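Thursday, June 11, 2020
By Fiona Hepburn

So we finally have a date! Toscombe Motocross Club will be racing again on the last Sunday in June, with no crowd and a much smaller entry than usual, and I don't think I've ever been so pleased to read a set of supplementary regulations.

I had a long phone call about it last night with Kerubo Minja, who is clerk of the course. The big change is numbers. Only 28 riders will go to each gate, where in a normal year we'd squeeze in 40, and every rider can bring one helper and that's your lot. No grandparents, no dogs, no burger van (I asked twice). Signing on is all by email, and bikes get scrutineered next to your own van.

The track has changed a bit too. The old tabletop by the hedge has gone and there's now a long left-hander that drops down towards the stream and comes back up through a set of rollers. Chaiwat Pongsiri had a few laps on Tuesday evening and told me the bottom corner is very soft and will be rutted by the second moto. He was grinning when he said it, so make of that what you will.

Chaiwat is back on the Hemmin 450 after his broken wrist, and he starts four points behind Charoen Srithong, who won the only round we managed before everything stopped. Charoen has been training on his own at his uncle's farm and says he's fitter than he was in the spring – we'll see! My outside bet is Sakda Ruangrit, who has moved up from the 250s and was quick everywhere in the winter series. 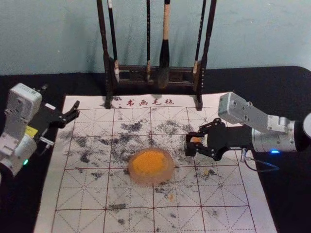

Suspension is the other thing everyone has been fiddling with while there's been no racing. Sakda has had his forks apart more often than I've had hot dinners, and he's now running a softer setting for the ruts. I only understand half of what he tells me. Fork legs, though, I can picture – a long brushed-silver cylinder like the one on the right there, only bolted to a front wheel and covered in mud by lap two.

Entries open on Monday evening through the club site and close when the gates are full. There's a livestream planned from the start straight, paid for by Filier, and practice begins at nine. I'll be the one in the wet hat by the finish flag, shouting.

Contact the newsdesk | © 2020 Norura Moto News | Back to top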